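Looking after the hand-held grippers on bench two
Speaker notes – Zuzana Štěpánek, Prevside workshop day, afternoon session

Opening. Keep it to a minute. The talk covers one pair of hand-held grippers and what it takes to keep them giving the same result from one week to the next. No learning, no software beyond the width check.

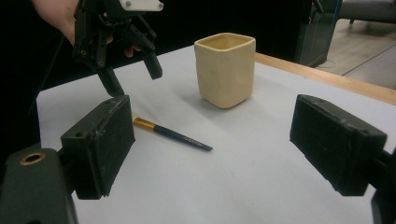
The pair is used at a plain table with small objects. Typical task: pick up a pen, put it in a cup. A pen is a hard test for a parallel grip. It is thin, it rolls, and it will swing about the contact point if the two pads do not meet square. Most faults we log on this bench were first noticed on the pen.

Slide 2, what wears. Go through in order of how often we touch it: pads, link pivots, screws, mounts. Pads take most of the time. The faces pick up polish in the middle and scuffs along the edges. Edge scuffs are cosmetic until they reach the contact face. Polish on the face matters sooner, as the grip starts to slip at a force that used to hold.

Slide 3, pad check. Clean both faces with a dry lint-free cloth, then alcohol, then leave for 20 minutes. Close on the steel test bar, lift, hold it level. If the bar drops at the free end, repeat once. Second drop, change both pads. Never change one. Loan Thân tried single changes through March and the new pad pulled the object towards the old one on every close.

Say out loud: write the date of fitting on the back of the pad, where it will not rub off.

Slide 4, pivots. Play at the pivots adds up along the finger. You can have very little at each joint and still see the tip move sideways when you push it with a thumbnail. Test with the fingers half closed. Fully open they rest on the stop and feel tight even when they are not. Dry lubricant only. Oil creeps onto the pads and you are back at slide 3.

Slide 5, screws. The small screws go into plastic in most places, so they are set by hand driver and marked with a paint line. A broken line means the screw has turned. Do not just nip it up – take it out, look at the thread, put it back with fresh locking compound. Tanner Cloutier has a box of stripped links if anyone wants to see what a power driver does. Pass the box round here if time allows.

Slide 6, width calibration. Three positions: closed, on the gauge block, fully open. Ten closes at each. We accept a spread of 0.3 mm on the block. Both grippers are done in the same sitting, left then right, and the values go on the same sheet. The usual mistake is to calibrate before the pad change and leave the old figures in place.

Slide 7, records. Bench two stood at 193 logged sessions when these notes were written. In that time 21 entries needed a part. Pads were the largest group, then links. We now change pads at 800 closes whether or not they pass the bar test. Océane MacPherson thinks this is early for the Trallier pads and late for the Marchand ones. She may be right, the two rubbers do not age alike. We have not run them side by side for long enough to say.

Slide 8, the table. Wipe it down before the first session. Dust from the surface ends up on the pads within a few picks. Check that the table does not rock. Keep loose cables clear of the operator's elbows.

Likely questions. Spare links: printed at Grimham, allow a week, order in pairs. Can you swap fingers left to right: no, the pads will not seat. Who signs off a repair: Paavo Pitkänen, or me if he is away.

If running late, skip slide 8 and go straight to questions. Handout is the one-page check sheet, printed both sides, in the tray by the door.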